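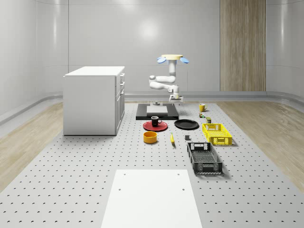

An overhead-mounted arm above a perforated table in a rendered layout, with mugs, plates and baskets set out as test items.

Workcell budgeting (small labs and workshops)

Workcell budgeting is the business of figuring out what a robot arm setup will cost before you order any of it, and then figuring it out again once you remember the table. I wrote the first version of this entry for the Sturgate equipment wiki after our second purchase, and I've kept adding to it whenever a quote surprises me (which is often!). It covers single-arm cells for picking up and moving light household-sized things, the sort of cell a teaching lab or a small product team would want. Big welding and palletizing cells are a different animal and have their own entry.

Contents
1 Where the term comes from
2 The arm
3 Mounting
4 Tables and work surfaces
5 Grippers
6 Test objects
7 Planning in simulation
8 Room and services
9 Software and support
10 Timing the order
11 See also

Where the term comes from

A "workcell" is the arm plus everything it needs to do its job: the mount, the surface it works over, the gripper, the parts and the space all of that takes up. People who sell arms tend to quote the arm. People who run arms end up paying for the cell. I've heard "station" used for the same thing, and at Drarnero, where I first worked on one of these, everybody just said "the bench," even when the arm wasn't on a bench at all.

The arm

This is the line everybody starts with, so let's get it out of the way. For light tabletop work you're mostly choosing on reach and payload, in that order. Payload is easy to overbuy. A mug, a banana or a little basket doesn't weigh much, but remember that the gripper counts against the payload too, and so does anything else you bolt to the wrist. I once spec'd an arm with what looked like plenty of room and used up a big chunk of it on the gripper and its bracket before we'd lifted a thing.

Reach is harder. Vendors give you a nice round number measured with the arm stretched straight out, and an arm stretched straight out is pretty useless for setting a cup down gently. I like to draw the full reach as a circle on the floor plan and then draw a smaller one inside it where I'd really want to work. If the things you care about sit between the two circles, look at the next size up or move the mount.

Ask whether the quote includes the controller, the cable between controller and arm, and the teach pendant. On my first order the long cable was an extra and the short one didn't make it to the cabinet.

Mounting

Table mounting is the cheap way to go. You bolt the base down near one edge and you're done in an afternoon, and if you change your mind you can move it. The catch is that the base sits right in the space you wanted for your parts, and the arm has to reach around itself to get at anything close in.

Hanging the arm from overhead, like the one in the picture at the top, frees up the table and lets the gripper come straight down on things. I love this layout and I'd pick it again. But it needs something solid up there to hang from, and that's where the money goes. You're paying for a frame or for structural work, plus somebody qualified to sign off on it. Check that your particular arm is approved for inverted mounting before you fall in love with the idea, and find out what settings have to change when it's installed that way.

For budgeting, I keep the overhead structure on its own line and never fold it into "installation." When it's buried in a lump sum it's the first thing that gets trimmed, and a frame that flexes will haunt you for years in the form of drops that are a hair off.

Tables and work surfaces

A perforated top is worth paying for. With a regular grid of holes you can bolt a fixture down, take it off on Tuesday for a visitor and put it back where it was. Our Cowie top came with 100 matching bolts in the box, and I'm still finding them in drawers. Before you buy, ask for the hole spacing and the thread in writing, and buy your fixtures to match. Mixing metric and inch hardware on one table is a misery I wouldn't wish on anybody.

A separate work tray is a smart little add-on. You get a defined area to aim at, and when it gets scratched up you replace the tray and leave the table alone. Color matters more than you'd think. We have a dark tray, and light parts stand out on it beautifully, while our dark parts more or less vanish as far as the vision software is concerned. Get one of each if the budget stretches.

Size the table for the objects as well as the arm. You'll want room for things waiting to be picked up and room for wherever they're going, and a corner to park a laptop that the arm can't possibly reach.

Grippers

Two-finger electric grippers are the usual starting point, and for mugs, bowls and small blocks they do fine. Plates are the hard case. A plate lying flat gives the fingers very little to get hold of, so if plates are in your plan, get the vendor to demo one (a real one, on a real table) before you sign. Suction is the obvious other choice, and it adds an air or vacuum line to your budget, along with the noise.

Set aside money for spare fingertips. I put them under consumables with the tape and the gloves and I've never regretted it. Soft tips wear, hard tips chip things, and somebody will drive a gripper into the table in the first month. It was me, for the record.

Test objects

It's funny how seldom this gets a line at all. You need things to pick up! Dishes, baskets, blocks and a piece of fruit make a good mixed set, as they cover handles, thin rims, slotted sides and awkward curves without costing much. I'd buy play food over real fruit if the set has to last, and plastic over ceramic until you trust your motions.

Buy duplicates on the same day from the same place. Housewares get redesigned all the time, and a replacement mug with a slightly fatter handle can throw off a routine that was working perfectly well. Our whole starter set, duplicates and all, fit inside what we'd have paid for one spare gripper cable.

Baskets do double duty as objects and as places to put other objects. Get a couple of different sizes, and look at whether the handle opening is wide enough for your fingertips with a bit of clearance.

Planning in simulation

I used to think of simulation as a thing you did after the hardware arrived. Now I do it before I ask for quotes, and it has saved me from at least one very bad table. You drop in the arm model, hang it or stand it where you plan to, lay out the table and the objects, and then go looking for spots the gripper can't get to or can only get to with the elbow through a cabinet.

It doesn't have to be pretty. Simple shapes at the right size will tell you most of what you need for purchasing. What they won't tell you is how slippery a bowl is, or how much your frame sways, so don't cancel the demo just because the model looks good.

Put in the furniture and the doors as well. Storage cabinets near the table are handy until a door swings into the work area, and a room that feels huge on paper gets snug once there's a person standing in it with a cart. I budget my own hours for this step. We used Wultis for the layout on our last cell, and the license was $525, a small price next to reordering a tabletop.

Room and services

Go and look at the room before you send anything out. I mean physically go, with a tape measure. Things I check for:

Door width and the route from the loading area, including the elevator
Outlets, and what else is on that circuit
Floor loading, if you're building a frame
Ceiling height, with the arm folded and with it fully up
Glossy walls or windows that could throw glare at a camera
Network drops near where the controller will live

Safety gear belongs in this part of the budget too, and it shouldn't be whatever's left over at the end. Have the risk assessment done early, as it may call for scanners, guarding or a slower speed, and any of those can change your floor plan. Even arms sold for working near people need that assessment for the job you've got in mind.

Software and support

Read the license terms twice. Some packages are bought once and some come back every year, and the yearly ones have to live in an operating budget that may belong to a different person than the one who approved the arm. Training is similar. The included session tends to cover powering up, jogging and not hurting yourself, and anything past that is extra.

I carry 11 percent of the hardware total as a yearly figure for support and spares. That's just our habit at Sturgate and you should adjust it to your own setup. If your cell runs all day, go higher.

Shipping deserves a mention here too, mostly because I forgot it once. A crated tabletop is heavy, and around $1,000 vanished from our fixture money to get ours delivered with a liftgate.

Timing the order

Order the slow things first. For us that's been the overhead structure and the table, with the arm showing up well ahead of both and sitting in its crate in the hallway. Warranty clocks can start at delivery, so ask whether yours starts at commissioning and, if it doesn't, whether they'll hold the shipment.

If your fiscal year closes in summer, try to have firm quotes by April. Quotes expire, and a lapsed one rarely comes back lower.

See also

Gripper selection
Inverted mounting checks
Palletizing cells
Perforated tables, hole spacing chart
Risk assessment worksheet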